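Three grippers, one shopping basket: speaker notes
Babalola meet-up, November 2022

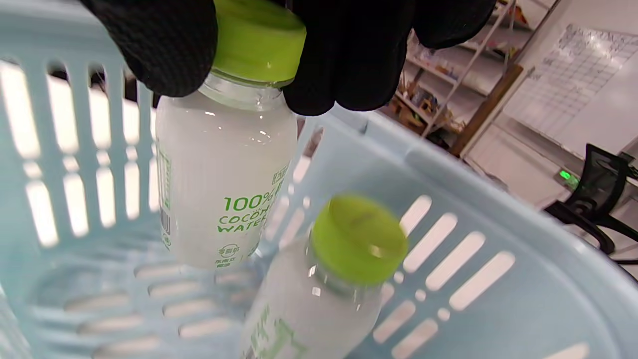

Slide 1. Hello and thanks
Say who I am, and thank Ngozi Bako for the slot. Mention that Beril Kırmızıgül did all the wrist mounts and is in the room, so mount questions go to her!
Start with the plain question: if you had to pick one gripper for packing groceries, which would it be? Hands up for two fingers, hands up for suction, hands up for soft fingers. Leave time for people to look round at each other.

Slide 2. What we tried
Two-finger parallel (Drarenden), soft three-finger (Barkumari), single suction cup (Clinidby). Same arm for all of them, same wrist camera, same controller settings apart from grip force.
1,099 picks in total, spread over 13 products. Bottles, cartons, bags of crisps, a horrible net of oranges.
Don't read out the product list. It's on the handout.

Slide 3. Bottles
My favourite part, so watch the clock. A bottle with a screw cap gives you a lovely hard thing to hold, and people do it all the time without thinking: fingers round the cap, lift, let the bottle hang. We copied that and the Drarenden loved it. Gravity does the straightening for you.
The trouble comes when the bottle is lying at an angle in a basket. Now the cap points off to one side and the fingers have to come in along it. Our first planner only knew how to come straight down (pause for groans).
Suction on a curved side: play the clip, say nothing, let them enjoy it.

Slide 4. Baskets
Slots! A basket wall full of slots gives the depth camera a dreadful time, and bright light coming through makes it worse. We lost most of August to this. What helped was taking a second view from lower down and throwing away any point that only one view could see.
Also fingertips catch in slots. Beril rounded ours off with a file and we stopped snagging that afternoon.

Slide 5. Results
Walk over to the chart. Soft fingers came top overall, the Drarenden won on bottles and cartons, suction won on flat boxes and was miles faster there.
Swapping tools took 7 minutes by hand. Somebody will ask about a tool changer: yes, we want one, no, we haven't costed it.

Slide 6. What I'd do next
Soft pads on the two-finger gripper. I'm really keen to see this one, the pads are already cut.
More bottles lying down, fewer standing up.
Go back to Ngozi's idea of dropping the force halfway through the lift.

Questions. If it goes quiet, ask who has picked up a net of oranges and how.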